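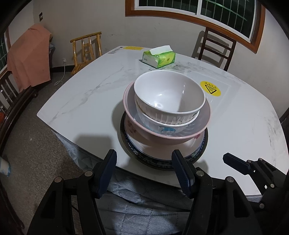
4. Loan Length and Playing Time in the Salteditz League

4.1 Source of the records

The analysis in this section draws on the player registration file of the Salteditz League, which covers both divisions of the men's competition and the reserve competition attached to it. The file was closed for the purposes of this study on 6 January 2020. Registrations entered or corrected after that point are not included, even where they concern a loan that had begun earlier.

The file holds 2,921 entries. An entry is created each time a player is registered with a club, so that a player who moves on loan and later returns will appear more than once. Entries were linked by registration number. Where a number had been reissued, which happened in a few of the early seasons, the link was made by date of birth and parent club together. Entries that could not be linked in either way were kept in the counts of registrations but left out of all work on playing time.

Match minutes come from a separate source, the team sheets lodged by clubs after each league match. Team sheets give the starting eleven, the substitutes used and the minute of each substitution. Added time is not recorded in a consistent manner, and every match has therefore been treated as lasting ninety minutes. A player substituted during added time at the end of the second half is credited with the full match, and the player who replaced him with one minute.

Cup matches are excluded. Several parent clubs write a clause into the loan agreement that keeps the player out of cup ties, and the inclusion of those matches would have made borrowed players look less trusted than they were.

4.2 What counts as a loan

The registration rules of the league recognize two kinds of temporary move. The first is the season loan, which runs from the opening of the summer window to the last league match. The second is the short loan, which may begin in either window and must be ended or renewed by the following April. Both kinds are treated as loans here. Moves described by the clubs as trials, and moves between a first team and its own reserve side, are not.

A difficulty arises with loans that carry an obligation to buy. In such cases the player is formally on loan, but the borrowing club has every reason to treat him as its own. These moves are marked in the file only from the season in which the present registration form was adopted. For earlier seasons, the moves were identified by looking for a permanent registration with the borrowing club at the close of the loan. This method will wrongly mark some players who were bought after a good season without any prior obligation. The results were run with and without the marked group, and the differences are noted where they matter.

Recalls were harder to treat. A parent club may call a player back during the winter window, and the form does not ask why. Injury, poor form, a lack of playing time and a sudden shortage at the parent club all produce the same entry. Recalled players are kept in the sample with their minutes measured against the matches played by the borrowing club up to the date of recall.

4.3 Measure of playing time

The main measure is the share of available minutes. It is the number of league minutes played by the borrowed player, divided by the number of league minutes played by the borrowing club while the loan was in force. Suspensions and injuries are not removed from the lower part of the fraction. Injury records are held by clubs and were supplied for this study by only a small number of them, and a partial correction would have favored the clubs that kept the better records.

A second measure, the raw total of minutes, is reported for players who passed 2,000 league minutes in a single season. Clubs themselves often speak of this total when deciding whether a loan has served its purpose, and for that reason it is given alongside the share. It should be read with some care in the case of goalkeepers, who are seldom substituted and who tend either to play nearly every match or to play almost none.
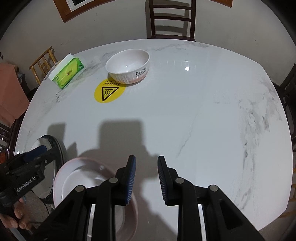
Figure 3. Round tabletop with a white marble pattern and two black grippers.

4.4 Results for season loans and short loans

Players on season loans had a higher share of available minutes than players on short loans in both divisions. The gap was wider in the upper division. It narrowed, but did not close, when players with an obligation to buy were removed.

The pattern within the season is of some interest. Players on season loans began slowly. Their share rose through the autumn, held steady over the winter window and fell again in the closing weeks, when clubs with nothing left to play for appear to have turned to their own younger players. Players on short loans who arrived in the winter window showed no such slow start. Most were brought in to fill a known gap in the squad, and many went straight into the side.

Age made less difference than had been expected. Players under twenty-one did play less than older borrowed players, but the gap was small once position was taken into account. Defenders on loan played more than forwards of the same age, and this held for both kinds of loan. One possible reading is that managers use forwards on loan as substitutes and borrow defenders only when a starting place is open. The team sheets are in keeping with this reading – borrowed forwards entered play from the bench far more often – but they cannot show what a manager intended at the time the loan was agreed.

4.5 Two clubs with standing agreements

Two clubs in the sample, Gusgate and Grindora, borrowed players under standing agreements with a single parent club. Under an agreement of this kind, the parent club offers a group of players each summer and the borrowing club chooses among them. The fee is set in advance and falls as the player's minutes rise.

At Gusgate, borrowed players had a share of available minutes well above that of borrowed players elsewhere in the same division. The difference was present in each season of the agreement and in every position except goalkeeper. At Grindora no clear difference was found. The two agreements were alike in their terms as far as these could be established, though the Grindora agreement allowed the parent club to recall a player at any point in the winter window without notice, and the club made use of that freedom in most seasons. The small number of players involved does not permit a firm statement about the effect of the recall terms.

It should be added that Gusgate played in the lower division throughout, with a smaller permanent squad. A borrowed player there faced fewer rivals for his place. When squad size was entered into the model the advantage of the Gusgate players became smaller, and for midfielders it could no longer be told apart from chance.

4.6 Limits of the data

The registration file was built for the control of eligibility and was never meant to support research. Fees are absent, wages are absent, and the reason for the end of a loan is given only where the clubs chose to write it in the notes field. Checks against the paper forms held in the Miranda archive showed that start dates were copied accurately, while end dates were in some cases filled in with the last day of the season even though the player had already returned. The shares reported for those players are too low. Corrections were made wherever a paper form could be found, and the remaining cases are listed by season in the appendix.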